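Monday, July 1, 2024
Notebook, equipment planning, second half of the year

Back at the budget after a week of putting it off. I'm writing this out longhand so that whoever picks up the spreadsheet next (hello, Dilani, it is probably you) can see how I got to the numbers and doesn't have to reconstruct it from cell comments the way I had to with last year's.

Where we stand: the equipment line has 1557 dollars left in it, and it has to carry us until the new allocation opens. That's small, I know. The arm itself is on the capital request and I'm leaving it out of this page altogether, apart from saying that I still lean toward the Brorken over the Fedside. The Fedside is a lovely machine and the people at the demo in June could not have been kinder, but their controller wants its own cabinet and I have no idea where we would put one. Brorken's sits under a bench. Dilani Sarkar disagrees with me on this and her note is stapled to the facing page, please read it, she makes a good case about spare parts.

So, the small stuff. What I'd like to buy, in the order I'd buy it:

Spare fingers for the hand-held grippers. Badeo sells them in pairs and we should have two pairs in the drawer at all times. They quoted 26 dollars a pair, which is so reasonable that I wrote back to ask whether it was a typo. It was not!

Blank cubes for the markers, plus a pack of matte label sheets. I would much prefer matte this time. The glossy sheets were cheaper and I spent most of an afternoon tilting the lamp back and forth trying to get the tracking to settle down, so whatever we saved we paid back in my temper.

A proper storage case with foam. Tello has one at almost 21 inches long that should take both grippers with the cubes left on, and that matters a good deal to me, because every time a cube comes off we have to redo the calibration and there goes the morning. I have asked them for the inside measurements. The ones on their page are outside measurements, I'm fairly sure.

Cable management for the long desk. Dilani asked for trays, I had been thinking of clips, and we've agreed to get a box of clips first and see. If the desk is going to be the regular spot for hand-held sessions then it ought to be a bit tidier underneath and behind, and I'd like the power strips fixed in place before we add one more charger to them.

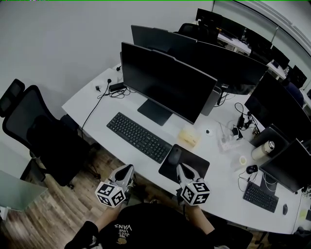 Both grippers in hand at the long desk, marker cubes on.

One thing I keep going around on is whether to budget for a second set of grippers. With a second set, two people could record at once and we would get through the task list a great deal faster. But then we need two of everything else, and somebody to sort twice the recordings, and I can't say who that would be. I've put it down as "later" with a question mark. If anybody feels strongly, write it in here, there's room below.

Also to think about: the floor space for the arm. I paced it out by the row of desks on the other side of the glass and came away unsure. We need a real tape measure and two people, and we need the Brorken footprint drawing, the full one with the reach circle on it. I've asked for it twice now, very politely.

To do before the order goes in:
Inside dimensions from Tello
Written quote from Badeo, with shipping
Count of label sheets left in the cabinet (I think 20 but I was in a hurry)
Dilani to look over the totals and move anything she likes

Shipping isn't in any of the figures yet.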